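Buscar en el blog
Escribe aquí lo que buscas
Buscar

Mesa blanca, cesta de mimbre y una toalla marrón: mis trucos para que no se quede todo por medio

Llevaba yo desde octubre queriendo escribir sobre la mesa blanca, porque cada vez que la saco en alguna foto me preguntáis lo mismo: cómo la limpio y dónde meto las cosas que van aterrizando encima. Pues vamos a ello, que tengo el café recién hecho y un rato libre.

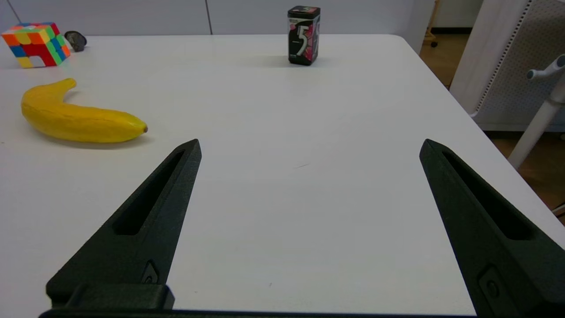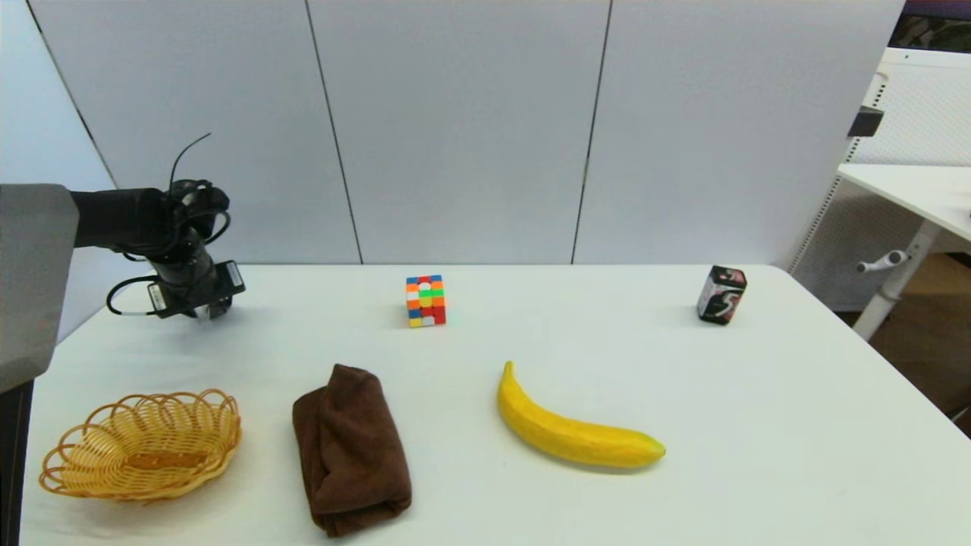 La mesa blanca, con el plátano y el cubo de Rubik.

Lo primero, las motitas. Una superficie blanca y lisa las enseña todas, y si encima tiene un poco de brillo, ni te cuento. Yo antes pasaba la bayeta empapada y luego me tocaba secar los cercos (dos trabajos en vez de uno, muy lista yo). Ahora paso primero un paño seco de microfibra, de atrás hacia delante, y recojo las migas con la mano en el borde. Después, bayeta bien escurrida con una gota de jabón de platos, otra pasada con agua sola y a secar enseguida. Para las rayitas finas que no salen a la primera, goma de borrar de las blancas, de las del cole de toda la vida. Frotas flojito, soplas y listo. El estropajo verde ni acercarlo, ¡por favor!

Y ahora la cesta. A mí las de mimbre ovaladas me chiflan para los trastos pequeños, pero tienen su cosa: si el trenzado es abierto, lo menudo se cuela por los huecos y el polvo se queda en el fondo. Le pongo dentro una servilleta de tela doblada y cada cierto tiempo la saco a la ventana y la sacudo. Para el borde, si es de esos con ondas, va de maravilla una brocha de pintor seca, de cerdas suaves. La mía me costó 2 euros y la guardo solo para eso. Si notáis el mimbre muy reseco, un paño apenas húmedo por fuera y que se seque a la sombra, nunca pegado al radiador.

Sobre la toalla: me gusta tener una marrón oscura a mano en la mesa porque disimula el café, el cacao y casi todo lo que en mi casa se derrama. La doblo a lo largo en tres y luego la enrollo sin apretar, dejando una solapa por arriba para poder tirar de ella con una mano. Ojo con los colores oscuros en la lavadora: la lavo del revés, a 40 grados, con poco detergente y sin suavizante, que el rizo con suavizante acaba resbalando el agua en vez de chuparla. Las dos primeras veces, sola. Aprendí esto a costa de una funda de cojín color crema que ahora es color... otra cosa.

El plátano de juguete y el cubo de Rubik son el clásico caso de "lo dejo aquí un momento". El plástico liso se lava con agua tibia y jabón y se seca con un trapo, sin más historia. El cubo no lo metáis en agua si lleva pegatinas, que se levantan por las esquinas. Bastoncillo apenas húmedo por las ranuras y paciencia. Un lector, Lertchai Chuensuk, me escribió que él usa un pincel de maquillaje viejo para las juntas, y oye, lo he probado y llega mejor que el bastoncillo.

Mi rutina de la noche, por si le sirve a alguien: pongo la cesta en la esquina, voy metiendo lo pequeño, lo que es de otra habitación se queda en el borde de delante para llevármelo de una vez, y paso el paño. La última vez me cronometré y tardé 19 minutos, pero es que me puse a resolver el cubo a mitad (no lo resolví).

Una cosa más sobre las cajitas pequeñas de cartón: de pie ocupan menos, pero se vuelcan con mirarlas. Yo las pongo al fondo, donde no pasa el codo, y las vacías las desmonto el mismo día. Si guardo alguna para tornillos o pilas, le escribo a lápiz lo que lleva en la tapa.

Me queda pendiente lo de las manchas de cúrcuma en blanco, que tengo tres métodos a prueba y de momento solo uno me convence. Si tenéis el vuestro, dejádmelo en los comentarios y lo pruebo esta semana.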